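Setting up a small-parts bench for hand sorting

Sorting goes faster when the bench is laid out before the first part comes off the shelf. The steps below assume a table at elbow height and lots of up to 600 pieces.

1. Clear and wipe the surface. A light, matte top makes dropped screws easy to find.

2. Use shallow bins. Deep ones hide the bottom layer and slow the pick. Keep one part type per bin, and put leaded parts such as small motors in with their wires uncoiled as little as possible.

3. Put a tray between the bins, within reach of both hands, and line it with plain paper. Replace the top sheet when the lot changes.
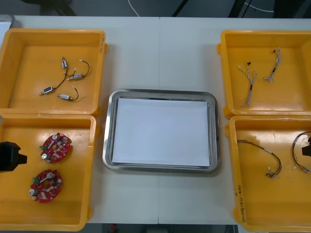 Kwabena Sulemana commented that he writes the lot number on the top sheet and files it with the count slip, so a mixed lot can be traced to the hour it was sorted. He also suggests pencil, as ink smears on oily parts.

4. Label each bin on the side facing the operator. Part number goes first, then revision.

5. Weigh a reference sample of 50 pieces and record the result. Divide to get the piece weight. Repeat with a second sample; if the two differ by more than one piece weight, count the lot by hand.

6. Move finished parts to a closed container before opening the next lot. Do not return rejects to the source bin. Tag them with the lot number and hold them on a separate shelf.

Lots over 2,000 pieces should be split before step 5. Enter each portion on its own slip and add the totals at the end of the shift.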